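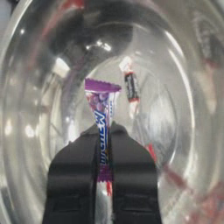
Most papers on robot grasping report one number, the success rate, and I think we should stop treating it as the result. I have worked on manipulation for long enough to have published a few of those numbers myself, and the more I look at what sits behind them the less I want to compare them.

Take the candy task we run at Stundstead. A clear bowl holds wrapped candy, and the arm has to pick one piece and hand it over. We trained two policies on it last fall. The first, Jivine, learns from demonstrations and sees only the wrist camera. The second, Kneath, uses the same demonstrations and adds a fixed camera looking at the table from the side. On our standard test both came out at 70 percent. If we had written the usual paper, the table would have had two equal rows and the text would have said that the side camera makes no difference.

It makes a large difference. Jivine fails early. It comes down over the bowl, picks up on a reflection in the wall, closes on nothing, and backs off. Most of its misses are of this kind, and the candy hasn't been touched when they happen. Kneath hardly ever does that. Kneath fails late, with a piece already between the fingers, because it grips near the twist of the wrapper and the piece turns as the arm rises. Someone choosing between these two systems needs to know that. A miss that leaves everything where it was can be tried again. A piece dropped outside the bowl ends the trial, and in a kitchen or a shop it would end on the floor.

So my first complaint is that the rate mixes failures that have different costs. My second is that it depends on choices the paper usually leaves out.

When does a grasp count? In our group it counted when the fingers had closed on an object and the arm had lifted it clear of the rim. Emrys Lloyd, who ran the same task at Stukport, counted it only if the piece was still held after the arm had moved to the handover point and waited 5 seconds. Both are reasonable. I rescored our logs with his rule and Kneath lost its tie with Jivine completely. We hadn't changed a line of code. Neither rule was written down in the draft of either group's paper until we started sending each other recordings and couldn't make the numbers agree.

Then there is the question of resets. Who refills the bowl, and how? A person who has watched the arm struggle will start placing the candy a little better, pieces upright, away from the wall, without meaning to. I've caught myself doing it. We now shake the bowl and set it down inside a taped circle, and the person who does the shaking doesn't know which policy is up next. It's dull work and it cost both policies a good part of their score.

What I'd like to see in place of the single number is not complicated. Report each trial as a sequence of stages: approach, contact, closure, lift, transport, release. Say how many trials reached each stage. Publish the recordings of the failures, all of them, from the camera the policy used. Write the success rule in one sentence near the top of the results section, where a reader will find it before the table.

I know the objections. The main one is cost. Labeling stages by hand takes time, and a small lab running 8 conditions can't spend a month watching video. I take this seriously, but it's less work than people expect. For a bowl-picking task, closure and lift can be read from the finger width and the arm height, which are logged anyway. The rest needs a person. In our case one student got through the backlog in 3 days, and found a camera timing bug on the way that had been in our data since the start.

A second objection is that a single number lets us track progress across the field. I would believe this if the numbers were measured on the same thing. They aren't. Our bowl is transparent and most people's bins are opaque. A clear curved wall is hard on a wrist camera: the rings and highlights move as the arm moves, and a strip of color in the glass may be a wrapper or may be its reflection. Foil wrappers shine as well. A policy that scores high on matte blocks in a gray tray has told us very little about this case, and ours has told us little about theirs. Ranking them on one leaderboard gives people a false picture of where the hard problems are.

The third objection came from a reviewer, who said stage counts make a paper harder to read. That may be right. Our revised table takes up half a page, and I had to drop a figure I liked to make room for it. But the reviewer also asked why the side camera helped, and that question could only be asked of the long table. The short version had said there was nothing to explain.

We'll be rerunning both policies in September with a new set of fingertips, using the Stukport rule and ours side by side. The logs will go up with the failures included, along with the sheet we use for resets. If another group wants to score them a different way, they'll have what they need to do it.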